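Looking After the Two-Arm Table: Your Questions, My Answers

I put this page together after I'd typed the same replies into the Bondport group once too often. I look after one table with two arms on it, and have done so since it was a pile of black extrusion and a bag of T-nuts, so please read all of it as one person's habits with one machine. If your table is different, your answers may be different too!

What does your setup consist of?

A wooden tabletop, an aluminum extrusion frame around the left, right and back, and two arms, one bolted to each side. Each arm ends in a parallel gripper. The frame came from Prandholm as a cut-to-length kit and the controller is a Vorwood box. The front is open, and I'd do it that way again in a heartbeat. You reach in from the front fifty times a day to put things back where they started, and a rail across there would be murder on your forearms.

Why wood for the top? Isn't metal more accurate?

Sure, metal is flatter. But wood is kinder to fingertips when (not if) you drive a gripper into it, it's quieter, and you can sand out the scars. The arms aren't referenced to the tabletop anyway, they're referenced to the frame. If your top swells a bit in the damp months you'll re-teach your table height and get on with your life.

How do you mount the arms so they stay put?

Base plate first, arm second. I see people bolt the plate to the arm on the bench and then wrestle the whole thing onto the rail, and it always ends up a hair crooked. Put the plate on the frame with the bolts finger tight, square it against the extrusion, tighten the corners in a cross pattern, and only then set the arm on it. Have somebody hold the arm while you start the screws. It isn't that heavy but it folds in the middle like a deck chair.

I use a medium threadlocker on the plate bolts and nothing on the extrusion joints. Those I just check.

How often do you check the bolts?

New frame: after the first 30 hours of running, every single one. You'll be surprised how many take another quarter turn. After that I go around at the start of each month with the hex key and a paint pen. A stripe across the bolt head and onto the frame tells you at a glance whether anything has crept. The right-hand upright on mine is the one that wanders, and I've never worked out why. New T-nut, new bolt, same upright. I check that one every week.

What's your startup routine in the morning?

Mine goes like this, and I've got it taped up by the light switch:

Walk all the way around and look at the floor for cables that have been kicked.
Clear the tabletop completely.
Put both arms in their folded pose by hand, with the power off.
Switch on the controller, wait for it to settle, then enable the left arm, then the right.
Open and close each gripper twice.
Run the slow sweep with a hand on the stop button.
Lay out the props for the first task.

The sweep is the one folks skip. It takes a couple of minutes, and it's where I find the stiff joint or the cable that's looped itself under a link overnight.

What do you use for a test task after a repair?

Table setting! It's the best all-around check I know. There's a big light thing to move, there are thin fiddly things, there's something round, and there's something tall enough to knock over. If both arms can get through it without a fumble, the machine is ready to go back to its real work.

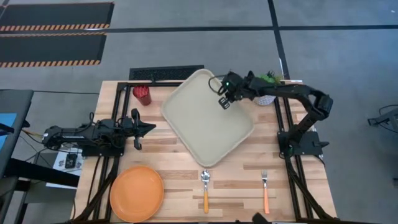
I always start with the tray, turned on the diagonal so each gripper gets a fair shot at it. Two arms lifting one stiff object will show up a calibration error faster than any routine in the software. If one side rises before the other, or the tray creeps sideways as the fingers close, your two bases don't agree about where they are, and you should stop and fix that before you go anywhere near the flatware.

Then a fork and a spoon. They lie so low that the fingertips have to come down nearly to the wood, so you learn right away whether your table height is still good. I want the tips to brush the surface and no more. If you hear a clunk, back it off.

The cup comes last. Cheap plastic only, please. I had a ceramic mug on there for exactly one morning in January.

How do you route the cables?

Badly, for the first year. I had everything zip-tied tight to the links because it looked so neat, and I cracked the insulation on a wrist cable inside a couple of months. These days I leave a loose loop at the wrist, big enough that the gripper can turn through its whole range without pulling, and small enough that it won't catch on whatever's standing on the table. Finding that length is trial and error. Turn the wrist all the way one way, then all the way the other, and watch the loop the whole time.

From the base, the bundles go down off the table on the outside, never across the work surface. Use hook-and-loop straps. You'll be undoing them again sooner than you think, and cutting zip ties an eighth of an inch from a signal wire is no fun at all.

What does the light on the gripper mean?

On mine, green means the gripper has power and is talking to the controller. That's all it means! It doesn't tell you it's calibrated and it doesn't tell you the arm is safe to reach under. If the light's out and the arm still moves, check the connector at the wrist first. It's nearly always the connector. Pull it, look for a bent pin, push it home until it clicks, and power up again.

My gripper won't close all the way. Is the motor dead?

Probably not. Before you order anything, take the fingers off and clean the slides. Mine collect a gray paste of dust and old grease that sets up like putty. I wipe it out with a lint-free cloth, put on a very thin film of the light grease Ramalho sells (a smear, not a blob), and work the slides back and forth by hand. Then refit the fingers and re-run the zero for open and closed. If it still stops short after that, look at whether you've swapped the left and right fingers. I've done it. More than once, if you must know.

How long do the parts last?

I keep a notebook, so I can tell you what I've got for mine. I change the finger pads every 2000 cycles whether they look tired or not, since a shiny pad will hold a plate fine and drop a spoon. I got to 3800 on one pair when I was out of spares, and the drops had gotten silly by then. The wrist cable I swap once a year. The joints themselves I've never had to replace, though I did have the left elbow apart to chase a squeak, which was a loose cover screw.

Can I let both arms work over the middle at the same time?

You can, but set a keep-out zone first and make it bigger than you think you need. The links stick out farther than the grippers do, and it's elbows that meet, hardly ever fingertips. While you're testing, let one arm finish and back off before the other comes in. Once you trust the paths you can start overlapping them at slow speed.

Do I really need to power off for small jobs?

Yes. Tightening one screw on a live arm is how I got the dent in my left thumbnail. Power off, support the arm, wait for it to sag onto your hand, then start. And hang a tag on the switch if you share the space.

What spares should I keep in the drawer?

Finger pads, one full wrist cable, a handful of T-nuts and bolts, a pack of hook-and-loop straps, threadlocker, grease, and 2 of whatever fuse your controller takes. Write the fuse rating on the inside of the drawer while you're at it, because the print on the fuse is too small to read when you're annoyed.

My question isn't on here. Where do I ask?

Post it in the Bondport group under "two-arm tables" and tell us which joint, what it was doing and whether you'd changed anything lately. A short clip of the noise helps a lot if it's a noise. I look in most evenings after supper.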